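Una mañana en Grumton, viendo a un brazo aprender a pesar cajas

Llevaba desde noviembre dándole la lata a Noémi Bognár para que me dejara pasar por el laboratorio de Grumton, y por fin hubo jornada de puertas abiertas. Éramos 14 visitantes, casi todos gente de logística, un par de estudiantes y yo, que iba con mi libreta y con unas ganas tremendas de tocarlo todo (no me dejaron tocar casi nada, pero a eso ya llegaremos).

Se entra por la parte de atrás, por una puerta de carga que no tiene ni timbre, y subes una escalera estrecha hasta la segunda planta. Allí te espera un café bastante decente y Ferenc Hegyi, el encargado de que nadie se pierda. Ferenc habla muy deprisa y en tres idiomas a la vez, así que los primeros diez minutos los pasé asintiendo. Lo que sí pillé es el plan de la mañana: primero la sala de recogida de datos, luego la de entrenamiento y al final una charla con preguntas.

Yo pensaba que lo gordo sería la sala de entrenamiento, con sus ordenadores y sus gráficas. Pues no, me quedé enganchada a la primera! Allí es donde se reúnen los ejemplos, o sea, las repeticiones de una tarea que después se le dan al sistema para que aprenda a hacerla. El proyecto se llama Gondis y la tarea de este mes es de lo más modesta: coger una cajita blanca, ponerla sobre una báscula de cocina y volver a dejarla en la mesa. Ya está. Dicho así parece una tontería, y luego te pasas media mañana mirando.
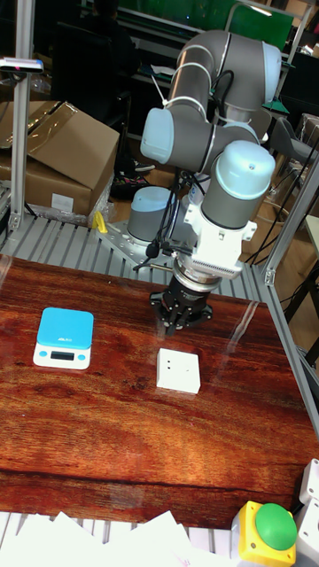

¿Hace falta que todos los ejemplos salgan bien para que el sistema aprenda?

Depende de para qué se vayan a usar. En Gondis, los intentos correctos van al conjunto principal y los fallidos se guardan aparte, con una etiqueta que dice en qué momento se torció la cosa. Sirven para enseñarle al sistema a reconocer un error, y también para saber qué posiciones de partida se le dan peor. Lo que sí se tira es lo que está mal grabado, por ejemplo una repetición a la que le faltan datos de las articulaciones.

Eso lo preguntó un señor de la primera fila y lo contestó Waraporn Thongsuk, que lleva la parte de datos y que tiene una paciencia infinita. Nos contó que de momento han reunido 1503 repeticiones válidas. A mí me pareció una barbaridad y a ella le parecía poquito. Cada operadora hace tandas de 36 y después descansa, porque a partir de ahí las manos se cansan y los movimientos empiezan a parecerse demasiado unos a otros. Al sistema le viene bien ver maneras distintas de hacer lo mismo: entrar un poco más de lado, bajar más despacio, corregir a medio camino.

Me gustó mucho ver cómo se prepara cada intento. Entre uno y otro, la operadora cambia la caja de sitio siguiendo una lista que le sale en la pantalla - un poco más cerca, un poco girada, más a la derecha - y hasta que no confirma la posición no empieza la grabación. Pregunté si no podían ponerla a ojo y se rieron. Por lo visto al principio lo hacían así, y cuando repasaron los datos vieron que la gente deja la caja casi siempre en el mismo sitio sin darse cuenta. El sistema aprendía ese rincón de la mesa de maravilla y en cuanto le movías la caja un palmo se quedaba perdido, pobre.

También aprendí que se apunta todo. Pero todo: quién maneja el brazo, qué versión del programa está puesta, a qué hora se empezó la tanda, si se abrió la persiana. Bianka Kiss, una de las operadoras, tiene además su cuaderno de papel, con unas notas minúsculas que según ella le han salvado más de una tarde. Me enseñó una página y no entendí nada, pero qué letra más bonita!
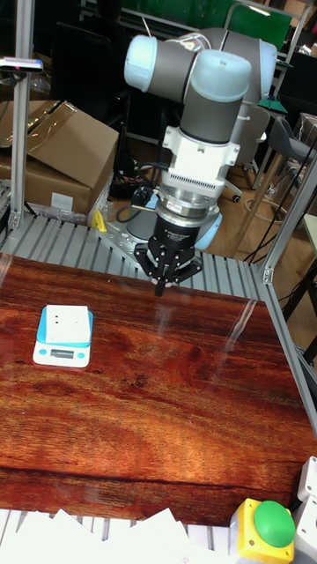

Yo tengo una báscula parecida en casa y la uso para la harina, así que en esta parte me sentía casi una experta. Le pregunté a Bianka por qué pesar, habiendo tantas cosas que hacer con una caja, y me dijo que dejar algo sobre una plataforma pequeña obliga a soltar con cuidado y en un sitio concreto, y que eso se nota enseguida en los datos. Con la caja blanca encima de la plataforma azul claro, como la veis, la pregunta que se hace ella es si ha quedado bien apoyada o si hay que marcar la repetición para revisarla luego. La lectura del peso se guarda junto con lo demás. Waraporn quiere usarla más adelante como comprobación automática, y Bianka no se fía del todo y prefiere mirar con sus propios ojos. Tuvieron una pequeña discusión delante de nosotros, muy educada, y creo que ganó Bianka.

Después nos dejaron proponer posiciones de partida a los visitantes. Yo pedí una facilísima, en el centro, y una chica de Dristeck, que había venido con dos compañeros, pidió una con la caja torcida y muy pegada a la báscula. Ferenc puso cara de sufrimiento. Orsolya Rácz, que coordina las visitas y vigila el reloj, nos dijo que teníamos 80 segundos por intento y que no se discutía. Me apunté en la libreta que lo difícil de este trabajo es mantener la atención en la repetición número treinta, cuando ya te sabes el movimiento de memoria. Yo creo que a la quinta ya estaría pensando en la comida.

Un detalle para quien trabaje en esto: las pinzas de varios dedos dan más guerra al etiquetar de lo que yo imaginaba. El momento en que empieza el agarre no siempre está claro, y en Grumton lo marcan dos personas por separado. Si no coinciden, lo mira una tercera. Me dieron hasta una copia de la hoja de criterios, que tiene tachones por todas partes.
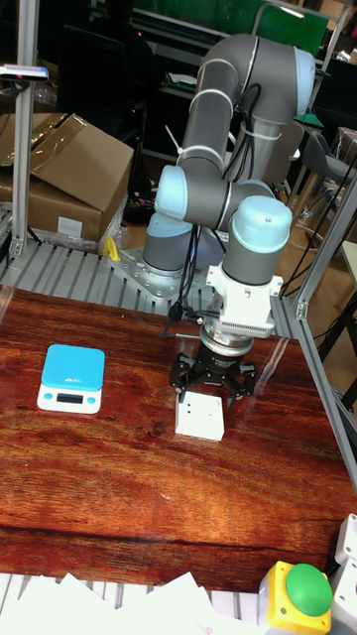

La sala de entrenamiento y la charla

La segunda sala es más tranquila y hace bastante más calor. Hay menos que ver, la verdad, pero Waraporn nos puso dos curvas en la pantalla: una del sistema entrenado con las primeras tandas, las de la caja siempre en el mismo rincón, y otra con las posiciones repartidas según la lista. La diferencia era enorme y se entendía sin saber nada de matemáticas, cosa que agradecí muchísimo.

En la charla final salió el tema de Lockyer, el programa que usan para revisar las grabaciones. Va lento, se queja todo el mundo, y aun así nadie quiere cambiarlo a mitad de proyecto. Lo próximo será repetir la tarea con objetos de otras formas, empezando por algo redondo, y a Bianka ya le daba pereza solo de pensarlo (se le escapó un suspiro que oímos todos).

Si os interesa ir, escribid antes a Orsolya, llevad calzado cerrado y procurad llegar con tiempo para el café. Yo me dejé la bufanda colgada en la segunda planta, así que tendré que volver.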